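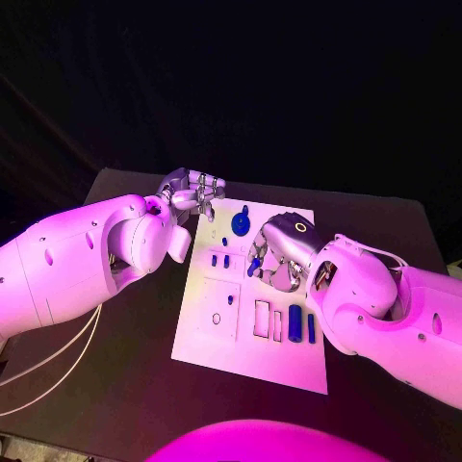
Automation at Gratwood: Your Questions

Is the robot taking my job?
It is taking the pegs. If your job was entirely pegs, see Rosenthal in December like the rest of us did.

Do I get retrained?
Yes, over 2 weeks. You learn to reset the arms and to look unhurried.

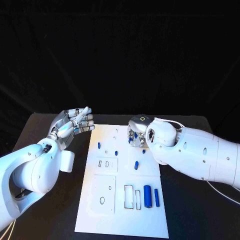 Who puts the pegs back for the next run?
You do. It's listed as "cell support" and pays the same.

Can I still work the bench by hand?
Yes, in 8-hour shifts. Bring your own radio.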